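4. The sorting table

4.1. Why we began with a table

When we first wrote to the families who would take part in this study, we asked them a question that we thought was very simple, and that turned out to fill most of a winter with conversation: when you come home with the shopping, where does everything go before it goes where it belongs? We had expected to hear about cupboards, pantries and refrigerators, and we did hear about those eventually. But nearly everyone began somewhere else. They began with a surface. It might be the kitchen table, or the counter next to the sink, or in one household in Ralden the top of a chest freezer with a folded bedspread on it, and it was on that surface that the bags were emptied and the first decisions were made.

We have come to call this the landing stage of a kitchen, partly because Graça Garcia used the expression in one of our early meetings and it stuck, and partly because it describes rather well what goes on there. Things arrive, they wait a while next to other things they may have no connection with, and then they move on. The older writing on household storage has a good deal to say about the final resting place of a bag of flour, and much less about the ten minutes it spends beside a can of meat and somebody's half-finished coffee. We think those ten minutes deserve more attention than they have had, and this section is our attempt to give it to them.

The work was done in two parts. The first was a set of home visits in Karnia and Ralden, 18 households in all, during which we mostly sat in the corner and tried not to be in the way. The second was a series of sessions in the workroom at Nornlow, where we could set out a table of our own and ask people to deal with it. The home visits gave us the questions, and the sessions let us ask them again with less going on in the background – no telephone, no children wanting supper, no dog under the chair.

4.2. The table and what we put on it

For the sessions at Nornlow we used a rectangular table with a blue-gray textured fabric top and a plain dark brown curtain behind it. The fabric was Inês Baptista's suggestion. She had noticed on the home visits that people set things down more freely on a cloth than on a bare surface, and that they were less inclined to tidy as they went simply to stop the noise. We didn't test this in any formal way, and a reader who would like to is very welcome to, but all of us found the sessions more relaxed once the fabric was in place.

The choice of items took much longer than the choice of table. We wanted a mixture that would feel familiar and would still leave room for disagreement. A table holding only cans and jars is too easy, because almost everyone puts cans with cans. What we were after was the sort of mixture one really finds in the middle of cooking or unpacking, where some things are sealed and some are open, where vessels and ingredients stand side by side, and where at least one object belongs to the person and has no place in the kitchen's plans at all. Figure 3 gives one of the arrangements we used.

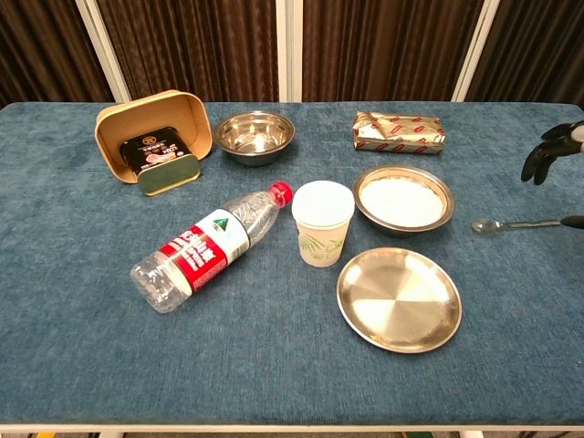
Figure 3. Kitchen and grocery items on the sorting table, including an open cardboard box, a rectangular tin, two stainless steel bowls, a foil-wrapped block and a lidded paper cup.

We kept the instructions as short as we could. Each participant was told that the table belonged to a kitchen they would be cooking in the next morning, and was asked to put it in order in whatever way seemed sensible to them. They were free to talk or to stay silent. They could move things into one another, stack them, turn them or leave them exactly where they were, and they could stop whenever they felt finished. Afterward one of us sat down with them over tea and went back over what they had done. These conversations were long and pleasant and wandered a great deal, and we are grateful to everyone who put up with our asking for the third time why the bowl had gone on the left.

We should say a word about how the tables were prepared. It would have been tidy, from a researcher's point of view, to lay the items out on a grid, each at the same distance from the next. We tried that first and gave it up within the hour. People looked at the grid and assumed that somebody had already sorted it, and they grew very polite and careful and hardly touched anything. A looser arrangement, with a box on its side and a cup standing in the middle of everything, made it much plainer that the work was still to be done.

4.3. Open things and closed things

The strongest pattern in the sessions, and the one we had least expected, concerned the difference between what was open and what was closed. A bowl filled with white powder nearly to the rim changes the whole mood of a table. It can't be stacked, it can't be tipped, and it can't be pushed along in a hurry. Most participants dealt with it either first or last, and very seldom in between. Those who dealt with it first spoke of getting it out of danger. Those who left it until last spoke of wanting a clear path for it, and several of them made that path quite deliberately, moving the smaller things back before they took hold of the bowl with both hands.

The same pattern had come up in the homes, though we only recognized it when we returned to our notes. In Karnia we had watched a grandmother unpack two heavy bags around an open dish of batter without once moving the dish. Everything else in the room, ourselves included, was arranged with reference to it. Frida Ásgeirsdóttir, who made that visit, wrote in the margin of her notebook that the dish was "the only thing in the kitchen sitting still," and we have thought of that remark often since.

An empty bowl behaves very differently. A filled bowl is a thing to be protected, and an empty one is an invitation. Participants put other items into it, sometimes with a small apology, and then in the conversation afterward they would explain that it was only for the moment. Foil-wrapped blocks were especially likely to end up in the empty bowl. The reason most often given was that a block that might be butter ought to have something under it, whatever its wrapper might promise. We found this a very sensible answer, and it matched what we had seen at home, where the dish for the butter was generally chosen long before anyone opened the butter.

4.4. Boxes as places and boxes as things

A cardboard box causes more discussion than almost any other object one can put on a table. For some people it is packaging, and the only question is when it can be flattened and taken away. For others it is a piece of furniture – a very small cupboard that has kindly arrived together with its contents. Tomás Bastos began calling these two attitudes "box as thing" and "box as place," and although we went through a number of grander names in the course of writing, we have kept his.

People who saw the box as a place used it at once. They stood it upright, looked into it, and began to put the smaller sealed items inside. A tin already in the box or leaning on it usually stayed there, and we heard more than one participant say that it obviously lived there. People who saw the box as a thing did the reverse. They emptied it, set its contents down on the fabric, and then looked about for somewhere to put the box itself, which often meant the floor or the chair. Of the participants who followed this second course, a good number came back to the box toward the end and used it after all, once the table had begun to feel crowded.

It would be easy to read this as a difference in character, and we admit that over tea we sometimes did. But the home visits make us cautious. The same person could treat a box as a thing on a weekday evening and as a place on a Saturday, depending on how long the food was going to stay out. In Ralden one family had kept the same carton on the counter since November, and when we asked about it they were surprised to find that it was a carton. It had held onions for so long that they called it the onion drawer.

4.5. The cup

We had included a paper cup with a lid in some arrangements as a stand-in for the personal object, the one that belongs to the cook. It proved a lively subject. A lidded cup doesn't tell you whether it is full, and people therefore approached it with a kind of tact. Many lifted it slightly before deciding anything. Some moved it to the edge of the table nearest themselves and left it there for the rest of the session, and in the conversation they referred to it as "my cup" without seeming to notice. Others placed it as far as possible from the open bowl, and they were quite firm about the reason, having all, at one time or another, knocked a drink into something they had just measured.

Radomír Jelínek has suggested that the cup might be taken as a marker of where people imagine themselves standing. We like the idea very much, though we don't think our material is quite enough to support it. What we can say is that once the cup had been given a position, it tended to keep it, and the other items were fitted around it in much the way they had been fitted around the dish of batter in Karnia. We return to this in section 5, where the sessions at Pinheiro, with their longer tables and two people working side by side, give us a better chance of seeing whose cup goes where.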